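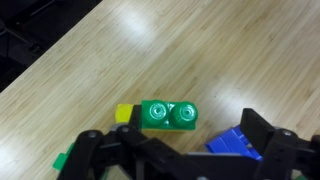

스톨로우(Stollow) 블록 놀이 기록 모음

읽어 주세요

큼직한 유아용 조립 블록을 책상 위에 늘어놓고, 붙이고, 다시 흩어 놓는 과정을 모은 자료입니다. 블록을 좋아해서 시작한 일인데 하다 보니 점점 커졌어요! 같은 조각 몇 개로 이렇게 많은 배치가 나올 줄은 몰랐습니다. 블록 정리법을 고민하는 분, 놀이 수업을 준비하는 분, 색과 배치에 관심 있는 분 모두 편하게 가져다 쓰세요.

들어 있는 것

배치 기록 422건
사진 1506장
배치마다 붙인 짧은 한국어 메모 (색, 놓인 순서, 서로 닿아 있는지 여부)

블록에 대하여

주인공은 윗면에 둥근 돌기가 솟은 초록색 직사각형 블록입니다. 돌기 두 개가 나란히 있고 가운데가 살짝 파여 있어서, 빛을 받으면 테두리가 반짝하는데 그게 참 예쁩니다. 그 옆에 폭이 좁은 검정 조각, 다시 그 옆에 작고 네모난 노란 조각을 붙이면 노랑-검정-초록 한 줄이 됩니다. 저희끼리는 이 줄을 "스카논(Skanon)"이라고 부르고, 메모에도 그대로 적었습니다. 짧은 줄이지만 색 대비가 또렷해서 첫 연습용으로 제일 좋아하는 배치예요.

책상

밝은색 나무 책상을 썼습니다. 가느다란 대나무풍 띠가 이어진 상판이라 결이 잘 보이고, 블록 색이 정말 잘 삽니다. 대신 은은한 광택이 있어서 조명이 하얗게 비치는 자리가 생깁니다. 색을 비교할 때는 그 부분을 피해서 보세요. 반사를 지우는 보정은 하지 않았습니다.

메모 쓰는 법

왼쪽 조각부터 차례로 적습니다. 맞닿은 조각은 붙임표로 잇고, 떨어진 조각은 쉼표로 나눕니다.
예) 노랑-검정-초록
예) 노랑, 검정-초록
검정 조각은 좁아서 그림자로 착각하기 쉽습니다. 헷갈리면 "검정?"이라고 적어 두세요. 물음표가 남은 메모도 지우지 않고 함께 배포합니다.

버전

프론덤(Prondham) 판: 첫 공개. 사진 1000장.
스톨로우 판: 9월에 갱신. 사진을 1506장으로 늘리고 메모 30건의 색 이름을 고쳤습니다. "연두"와 "초록"이 섞여 있던 것을 모두 "초록"으로 맞췄어요.

알려진 문제

비스듬한 각도의 사진에서는 작은 조각이 실제보다 더 작아 보입니다. 크기 비교용으로는 권하지 않습니다.
블록을 위로 쌓은 배치는 아직 적습니다. 다음 판에서 제일 늘리고 싶은 부분입니다.
조각이 맞물린 것인지 그저 닿아 있는 것인지는 메모에서 구분하지 않습니다.

사용 조건

수업, 연구, 개인 작업에 자유롭게 쓰셔도 됩니다. 다시 배포할 때는 자료 이름과 판 이름을 함께 적어 주세요.

참여하기

새로운 배치를 언제나 환영합니다! 조각이 서너 개뿐이어도 괜찮아요. 사진과 메모를 같은 번호로 묶어 보내 주시면 됩니다. 색 이름은 노랑, 초록, 검정처럼 짧게 쓰고, 새로운 색이 나오면 메모 맨 끝에 한 줄 덧붙여 주세요.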